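Chapter 2
Selling the Thrill: What Adventure Operators Promise

Open any brochure for a zip line, a canyon descent or a tandem paraglide and you will meet the same few words. The trip is "unforgettable." The guides are "passionate." The danger is somehow both real and fully under control. This chapter asks how much of that a traveler, or a student of tourism, should believe.

Take the gorge walk at Semomholm, sold by a small operator called Skerkiment. The web page says 2,119 guests have "conquered" the route. It doesn't say how many turned back at the first ladder, or how many were carried past the hard part by a guide with a short rope. Conquered is a generous word for a path 233 meters long.

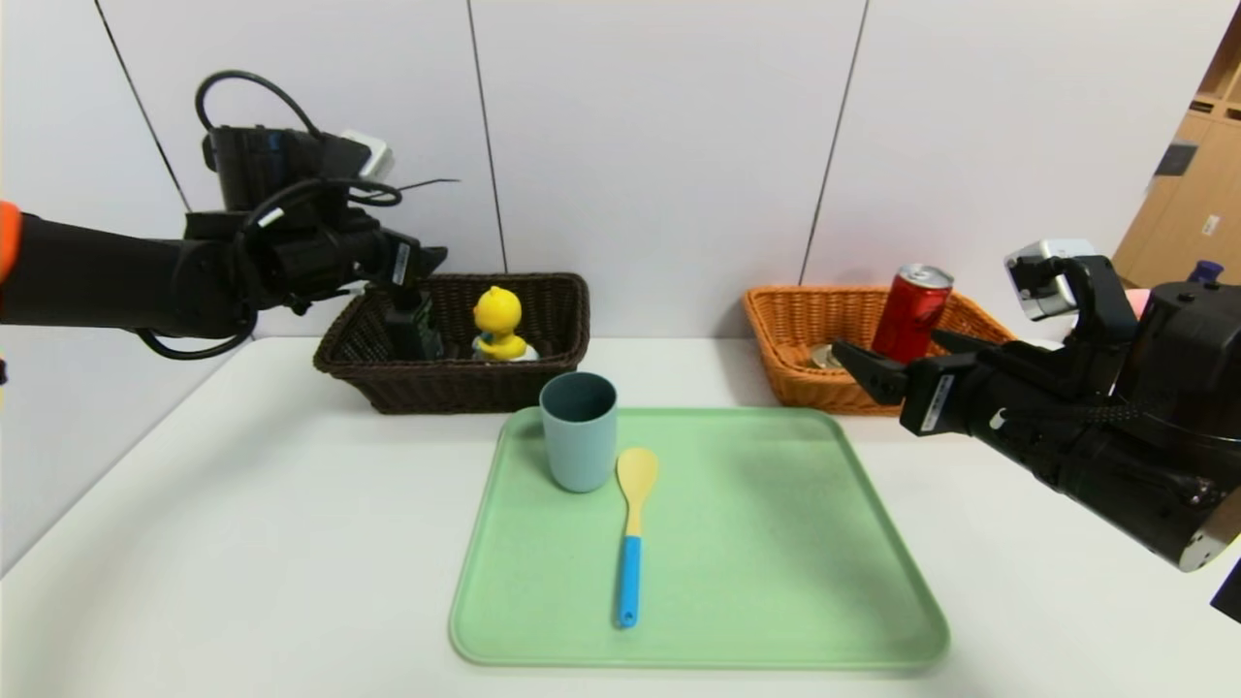

The owner, Orhun Keskin, defends the wording. People want a story to take home, he argues, and a dry account of steps and handrails would sell nothing. He may be right about the selling. Whether the customer gets what was paid for is a separate matter, and one that most writing on adventure travel skips.

Duygu Saraç, who guided in the gorge for two seasons, gives a less flattering picture. By her account, the safety talk shrank whenever a bus was late, and groups grew in September when rates fell. None of this reached the reviews. Guests scored the view, the lunch and the jokes – things they could judge.

That last point matters more than it may seem. A first-time visitor can't tell a good anchor from a poor one, so a high rating tells us little about the anchor. We will return to this in the section on booking sites, where we compare 44 listings on Liveo with the operators' own incident logs.

Before reading on, write down what you would want to know before clipping your own harness to someone else's cable. Keep the list. You will need it for the Erdem case.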